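# Writing the rules after the robots arrive

Laurențiu Cozma keeps the Lalten cell rules in a gray binder, and also on the shared drive, and he admits the two versions don't always match. He is the safety and methods lead at Nekilura, a contract packing plant with two collaborative arms on the Dinu line. When he took the job, the rules for working near them fit on half a page.

"It said stay clear when the light is on, and it said call maintenance," he told me. "Nothing about who can restart the arm. Nothing about what you do with a part that fell."

We talked in November in the break room next to the line. He had come off the early shift and had about half an hour before a handover.

The binder is longer now. The first thing he added was a restart rule. One named operator per shift holds the restart, and that person walks all the way around the cell before pressing anything. Cozma says the walk was the hardest part to get people to accept, and he still sees it skipped when the line is behind.

"People look at the screen. The screen says clear, so they press it. I want them to look at the floor too."

The second addition was on speed. Nekilura had been running both arms at the setting the installer left. Cozma's group took their own contact measurements with the gripper loaded, as well as empty, and lowered the limit for any task where a person reaches into the same space. The slower setting is 400 millimeters per second. He would not say what the old one was, only that it was higher and that production complained for a month.
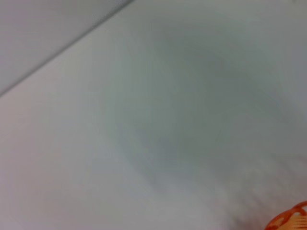 The part of the binder he is proudest of covers wrist cameras, and it came out of arguments with Brotilar, the integrator that set up the cells. Brotilar's checklist asked whether the camera was connected and whether the lens was clean. Cozma wanted a third question, about what the camera can make out from where the wrist is. A pale surface at a steep angle gives very little to go on when it's out of focus, and a big soft shadow across the middle makes it worse. If the only strong color is a bit of orange down in the corner, most of the object is out of view, and his rule says the arm may not close on it. It has to back off and look again from a listed position.

"Brotilar said the software handles that," he said. "Maybe it does. I asked them to show me the test, and they sent a brochure."

They settled on a trial. Each listed viewing position gets 1000 grasp attempts, mixed objects, normal shop lighting, before it goes into the approved table. The first position they ran had 397 attempts logged when somebody changed a lamp over the cell, and Cozma made them start over. He knows that did not make him popular.

I asked whether he follows a published standard. He said he reads them and starts from them, and that the risk assessment is where the work is. A standard can tell you to assess a shared workspace. It can't tell you that the night crew stacks trays on the left because the outlet is on the right.

Training is the part he thinks is weakest. New hires get up to 70 minutes on the cells, which includes a video. He would like them to spend that time at the machine, with the arm in slow mode, and learn where the stop buttons are by reaching for them.

"I ask people after two weeks, where is the nearest stop? They turn their head to look for it. If you have to look, I count that as a no."

He does not count near misses against a shift. They go on a card, the card goes in a box by the door, and he reads them himself. The cards are unsigned. Some are about robots, and a good many are about the floor mats.

The next revision will deal with cleaning. At the moment the rule says power off before wiping down the gripper, and it doesn't say who confirms the power is off. Cozma has a draft with a lock and a tag in it. Brotilar has asked for changes to the wording, and he was due to call them after the handover.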